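情報整理論 第4回 配布資料
「その他」という棚について

前回の宿題(自宅の引き出しをひとつ選び、中身に分類名をつけてくる)は、提出されたものを読みました。「よく使う」「たまに使う」「捨てたい」に分けた人が多く、「捨てたい」に入ったものを実際に捨てたと書いてきた人は一人もいませんでした。採点には影響しません。

4.1 分類は誰のためのものか

今日の題材は、Erkanbridgeの町立図書室に残っていた件名カードです。箱から出てきたのは1,905枚。目録を作った係は途中で二度交代していて、その境目は字を見るまでもなく、分類の癖でわかります。

最初の係は細かく分ける人でした。「橋(石造)」「橋(木造)」「橋(計画のみ)」「橋(流失)」と、町に架かったことのない橋にまで見出しを与えています。次の係はまとめる人で、これらをすべて「交通」に入れ、ついでに馬の病気に関する冊子も「交通」に入れました。理屈は通っています。馬が病気なら交通は止まる。しかし獣医の本を探している利用者が「交通」の引き出しを開けるまでには、かなりの人生経験が必要でしょう。

三人目の係が残した見出しは、大半が「その他」です。約800枚がここに入っています。在任期間が短かったという話もありますが、短い在任でこれだけの「その他」を生み出すには、相応の勤勉さが要ります。

教科書では、良い分類の条件として、区分が重ならないこと、漏れがないことの二点が挙げられています。試験ではそう書いてください。実務では、二点とも守られている目録に私はまだ出会っていません。 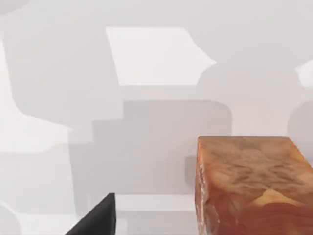 どの性質を最初の区分に使うかを、区分原理と呼びます。素材、形、色、用途、来歴のどれを先に立てても、それなりに筋の通った体系ができあがるので困ります。木のブロックひとつを取っても、素材で分ければ「木」、形で分ければ「直方体」で話は終わりますが、色で分けようとした途端に手が止まるはずです。橙がかった茶色の地に赤褐色の筋が渦を巻き、左の縁だけは淡いクリーム色がかって見える。これを「茶」に入れる人と「橙」に入れる人は、同じ教室の中で必ず分かれます。毎年分かれます。そして双方とも、相手の目を少し心配します。

区分原理は一段につきひとつ、が原則です。「木製品」「青いもの」「祖母からもらったもの」を同じ段に並べると、祖母からもらった青い木製の箱が行き場を失います。Erkanbridgeの二人目の係は、まさにこの種の資料を机の下に置いていたようで、カードに「机下」という所在記号が見えます。所在記号としては正確です。机が動かされるまでは。

4.2 粒度の問題

細かく分けると探しやすくなる、と思われがちです。これは棚に入れる本人が探す場合に限った話で、他人が探す場合には、見出しの数だけ迷う場所が増えます。参考までに、CistanoとVononの二つの目録方式を比べておきます。

Cistano方式は、まず大きな区分を立て、資料が増えるたびに下位区分を足していきます。始めるのは楽ですが、数年たつと枝の先だけが異様に茂り、「農業」の下に「豆類」、その下に「豆類に関する苦情」が生えてきます。苦情が農業の一部かどうかは、畑を持っている人に聞いてください。

Vonon方式は、あらかじめ空の区分を全部用意しておきます。

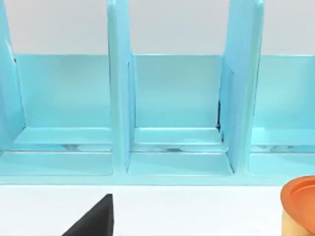 空の区分は見た目に清潔で、予算の説明をするときにも見栄えがします。問題は、資料のほうが用意された区分に合わせて到着してくれないことです。導入した図書室では「気象」が空のまま残り、「郷土料理」が隣の「法律」にあふれ出していました。利用者からの苦情はなかったそうです。法律の棚に来た人が、煮込みの本を借りて帰るだけのことだったからです。

ここで覚えておいてほしい用語がひとつあります。区分に入るものの量があらかじめわからないとき、区分に持たせておく余地を「遊び」といいます。車のハンドルの遊びと同じ字です。遊びのない体系は最初の例外で壊れ、遊びの多すぎる体系は、壊れているかどうかが誰にもわかりません。後者のほうが長生きします。

4.3 「その他」の運用

「その他」を置くべきか。教科書の立場は「やむをえない場合に限り、最小限とする」です。この一文を読んで「最小限」がどのくらいか質問に来る人が毎年いますが、書いてあれば私も知りたい。

実用的な目安として、「その他」の中に同じ種類のものが3点たまったら独立の見出しを立てる、という規則があります。Twalの文書室が採用していたもので、一見よくできています。ただ、この規則を守るには、誰かが定期的に「その他」を開けて中を見なければなりません。開けて中を見る人は、たいていその場で別の急ぎの用事を思い出します。

関連して、見出しの名前のつけ方にも触れておきます。「雑」「諸」「一般」「総記」は、いずれも「その他」が正装したものです。正装すると格が上がり、棚の先頭に置かれます。中身は変わりません。目録を読むときは、まず先頭と末尾を見比べてください。同じ資料の上巻が「総記」に、下巻が「その他」に入っていることがあり、Erkanbridgeのカードにもこの例があります。上巻と下巻の間に係が交代したのでしょう。

なお、見出しを後から変える場合は、古い見出しを消さずに「〜を見よ」という参照を残します。二人目の係はこれを律儀に守りました。「橋」を引くと「交通を見よ」、「交通」を引くと「道路を見よ」、「道路」を引くと「橋を見よ」とあります。急いでいない利用者には、よい散歩になります。
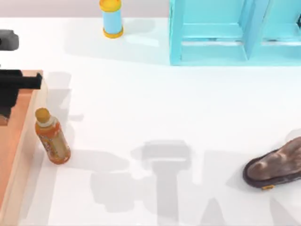 Liette Liの意見では、この講義は「その他」に対して冷たすぎるとのことです。分類できないものを分類できないままにしておける場所は、体系の欠陥というより、係の正直さの記録ではないか。「交通」に馬の病気を押し込んだ二人目より、わからないと認めた三人目のほうが、後の利用者に害を与えていない。三人目のカードには少なくとも嘘がない、と。

もっともな指摘なので、反論の欄を今年は広く取りました。ひとつだけ言い返しておくと、嘘のないカードの束から目当ての一枚を抜き出すのに、私は日曜をまるまる使っています。見つかったのは橋の図面でした。計画のみの橋です。

4.4 演習

配布したカードの写しを使い、次の作業をしてください。個人でも組でもかまいません。

(1)区分原理をひとつ選び、第一段の見出しを作る。選んだ理由を二行以内で書く。「なんとなく」と書く場合も二行以内。

(2)同じカードを、別の区分原理で組み直す。一度目の体系で「その他」に入ったカードが二度目にどこへ行ったかを記録する。両方で「その他」に入ったカードがあれば、裏に印をつけておく。次回そのカードだけを集めて話をします。

(3)自分の作った見出しを隣の人に渡し、馬の病気の冊子を探してもらう。見つかるまでの間、口を出さないこと。指も出さないこと。

提出は次回の授業開始時。教卓に箱をふたつ用意しますが、どちらに何を入れるかの表示はつけません。

読んでおくもの:教科書の第四章。脚注は飛ばしてかまいませんが、参照の循環について書かれた脚注だけは読んでください。末尾に「本文を見よ」とあり、本文には「脚注を見よ」とあります。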